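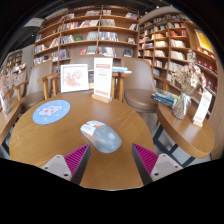 Guthrie Show Halter, Steer and Heifer Sizes

Every spring somebody brings out a new show halter that is supposed to make a calf walk better. We have sold tack to fair families long enough to doubt it. A calf walks well because a kid has led it up and down a lane every evening since January. The halter has to fit, hold and look tidy under the barn lights. Most of you will be shopping for this one with a mouse in hand, and a mouse on a round wooden table won't tell you how leather feels, so we have tried to put down what we know, good and bad.

The Guthrie is a plain leather halter with a rolled nose strap and a chain lead. The maker calls the leather "ring ready." We don't know what that means. Ours came stiff and needed three coats of oil before it would lie flat behind the ears. Plan on doing that at least a week before weigh-in.

Sizing

The maker's chart runs small. Jean Paterson fits halters at our counter and has stopped using it. Measure around the nose, a hand's width below the eye, and if the number lands between two sizes, buy the bigger one. There are five holes on the crown strap, and you want the buckle in the middle one. A steer that is on the last hole in spring will be out of that halter by fair time.

Sizes: calf, heifer, steer, large steer. The bull size has been dropped.

What the maker says, and what we think

"Will not slip." It slips if the nose strap is too low, same as any halter.

"Calms nervous animals." We have seen no sign of this. Skye Galbraith tried it on a jumpy heifer and got dragged the length of the wash rack.

"Lifetime hardware." The buckles do seem good. The warranty covers them for 20 months, though, so somebody's idea of a lifetime is short. The chain is not covered at all.

Compared with the Vilano

The Vilano costs more and has a brighter chain. The stitching looks the same to us. If your showman likes the shine, fine, but we have yet to meet a judge who placed a steer on it. For daily leading at home, use a rope halter and keep either of these in the bag.

Care

Wipe off sweat and adhesive the same day. Saddle soap, then a light oil. Don't hang it by the chain, and don't leave it on an animal tied overnight.

Returns

Unoiled halters only, with the tag on. Once it has been on a calf, it's yours. Ask for Jean or Struan at the counter about exchanges on size.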